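Calibrating a personal sampling pump when the rotameter disagrees

Posted in June by the site author

Print this page | E-mail this page

I have been running respirable dust surveys with the same pair of Flulport pumps for a while now, and until this winter I checked flow in the field with a rotameter and left the primary standard in the lab. That practice is acceptable if the rotameter has been calibrated against the primary standard at a similar temperature and pressure. Mine had been, at Pilkington, which is close to sea level. The job at Grorton is on a plateau, and it is cold there in the morning.

The error is easy to work out. A variable-area meter reads according to gas density, so the indicated flow needs a correction with the square root of the density ratio between calibration and field conditions. A bubble or dry piston meter measures displaced volume directly and does not have the problem, although you still need to record temperature and pressure if the result is to be reported at reference conditions. I had the correction in a spreadsheet and had applied it the wrong way up. The float was where I wanted it and the pump was not.

What gave it away was the post-shift check. Our procedure calls for the final flow to be within 5 per cent of the initial flow, otherwise the sample is void. Both pumps passed, as they would, because the same mistake was in both readings. I then put the Jodeck piston meter on the line, mostly to compare battery behaviour, and the difference was well over anything I could blame on drift.

Some notes on the set-up, for my own reference as much as anyone's.

The calibration train has to include the actual sampling head, with a filter of the same type and pore size from the same batch. An open tube tells you what the pump does with no load. A cyclone will not accept tubing directly, so it goes in a calibration jar or takes the maker's adaptor. Check the jar lid seal before blaming the pump. I lost most of a morning to an O-ring with a flat spot in it.

Let the pump run for at least 5 minutes before the first reading, then take ten readings and record the mean. If the meter has come in from the ute, give it time to reach the temperature of the air it is measuring. Keep the tubing short and free of kinks -- the pulsation dampener will not fix a kink.

Batteries are a separate matter. The older pack finished one shift at 269 minutes with the low-voltage light on, which was short of the planned sampling period. It had been sitting on the charger at 100 per cent by its own display. I have stopped treating that display as a measurement and now do a full discharge test under load, with the sampling head fitted and the flow set to the working value.

The Grorton results are being recalculated using the piston meter data where it exists. Where it does not, the samples are marked void and the shifts will be repeated.
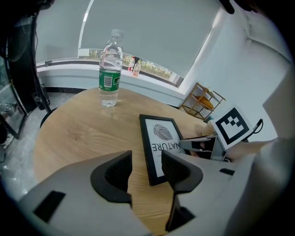 The rotameter stays in the kit for leak checks and for a quick look mid-shift, when all I want to know is whether the flow has fallen over. It now has a label with the calibration temperature and pressure on it, and the spreadsheet has a worked line at the top with the answer typed in as a plain number, so an inverted ratio shows up straight away. Next job is the tubing, which has gone stiff at the barbs and needs replacing on both pumps.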